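Parts wall and bits, Saturday at the workshop

Sat 5 September
3 comments · 896 views · Share

Right, quick one before I pack the car. Promised Elfriede Sperling I'd get the parts wall page up this weekend, so up it goes, captions when I get round to them. Most have them now. Some are short. Sorry if I've got a name wrong, shout and I'll fix it.

For anyone new: the wall is where we park the moulded parts between jobs. Long thin ones mostly, the sort that roll off a bench and go under something. It started in February with a cardboard box and a marker pen. Then Findari sent us a sample plate, then we made our own, then everybody wanted one. Now there's the Prernero set as well, and the Sepúlveda set, which is the same idea with deeper slots.

Been asked a lot what we make the holders from. Varies. Whatever's in. Fit matters more than the stuff, I've had nice smooth ones that gripped nothing and ugly ones that have been spot on from day one.

Grey plate, up against the railing. Blue part on its way to the square holder at the right hand end of the row. Slots over on the left, two up top and two more underneath, raised blocks in between. Slim end of the part goes up, boxy end stays at the bottom where you can get hold of it.
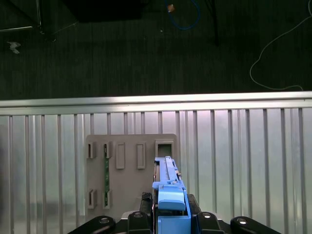
Natach wants it known that square holders are a menace and slots are the only sensible way to keep anything. A slot forgives you if you come in a bit crooked, a square one doesn't, and the corners want a proper lead-in or you'll be scraping at it all afternoon. Also says to stop printing them so tight. Noted. The next batch gets a wider mouth, I've got the drawing half done.

On the tightness thing. I had the opening far too snug on the first lot, parts went in lovely and then wouldn't come out without a wiggle and some language. Opened it up a touch, fine. Opened it up again, rattled. So the middle one is the keeper. It's written on the lid of the screw tin if anyone wants the number, I'm not walking back in for it now.

Slots versus square, since it'll come up again. Slots for anything flat. Square for anything with a spine or a rail on it, where you care which way round it faces. Thats my rule and I'm sticking to it until somebody shows me better.

Labels. Still to do. Had 500 printed and they're too wide for the top row, so either they get trimmed by hand or they go on the drawers instead. Drawers I think.

Spares: 300 of the small clips came on Thursday, in the blue crate by the sink. Take what you need, put the lid back on.

If you borrow a plate, bring it back with the screws in a bag taped to the back of it. The Sepúlveda one came home with none and I've been robbing the others to hang it ever sicne.

More when I'm back. Drawers next time, if the labels are sorted.

Share · 3 comments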